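31/05/2026
Notebook, bench 2. Open day at Skorari, written up the same evening.

Doors opened at ten. We had the Morikawa arm on the middle bench and the older Gikby arm by the window, running the sorting loop with foam blocks. The Gikby ran all day without anyone touching it, so there is little to say about it. Most visitors watched it for a minute and moved over to the Morikawa.

The plan for the Morikawa was bag unpacking. Arm goes to the bag, looks in, picks an item, sets it on the bench, goes back for the next one. We have been working on this with Ikier since January, mostly with boxes and soft toys. For the open day we switched to alarm clocks in a jute tote. They are easy for visitors to recognize, and they are hard to grasp in a way people can follow from six feet away.

Setup notes, so we can do it again:
- Bag laid on the teal surface, opening toward the arm.
- Cream twin-bell clock in the middle of the pile, dial facing out. The others packed in around it.
- Approach speed at the low setting. I left it there all day.
- Force limit same as for the boxes. Did not change it for the clocks.

The first session was the best attended. The arm found the twin-bell clock right away and spent a long time choosing where to close. It kept proposing the handle over the bells. That is a fair choice when the handle is clear, but with another clock right behind it there isn't much room for a fingertip. I let it try. It took 3 attempts before the clock came out and went down on the bench. People clapped, including for the failed attempts.
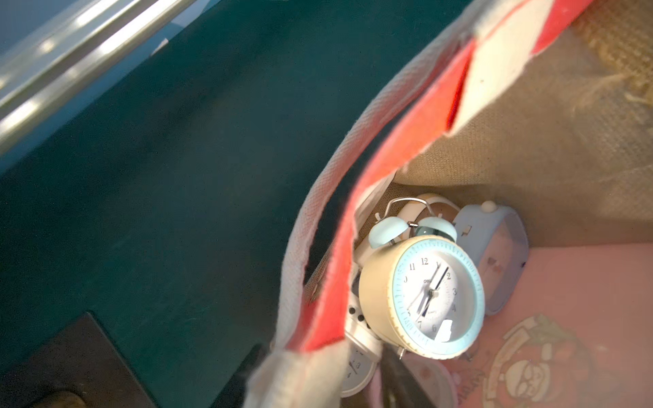 The strap gave us more trouble than the clocks did. The planner treats it as part of the bag on some passes and as a separate item on others. When it counts as an item, the arm goes for it, lifts, and the whole bag shifts. I stopped the run 2 times for this. Tucking the strap under the bag would fix it for a demo, but I would like the software to deal with it, so I left it loose for the second session as well.

Glare on the clock cover also showed up in the depth data as a hole. The grasp planner ignored the hole, so no harm done, but I want to see what happens if the bag is turned so the light lands on a bell. Not tested today.

Questions visitors asked, more or less in order of how often: does it know what time it is, what happens if it drops one, how much did the arm cost, can it pack the bag again. Answers: no, we pick it up, ask the front desk, not yet. The packing question is a good one. We only have a few repacking runs and all of them are with boxes.

Log has 456 grasp proposals from the first session and 1,195 for the whole day. Most were rejected before the arm moved. The front desk says we had over 100 people through, but I have not seen the sheet.

To do:
- Pull the passes where the strap was labeled as an item and send them to Ikier.
- Lower the score for handle grasps when something is close behind.
- Try the bag at a different angle to the lights.
- Move the rope back from the Morikawa. Kids were leaning over it by the afternoon.
- Charge the spare tablet. The one at the bench died before the last run.

Arms parked and powered off. Clocks are back in the bag on the shelf under bench 2.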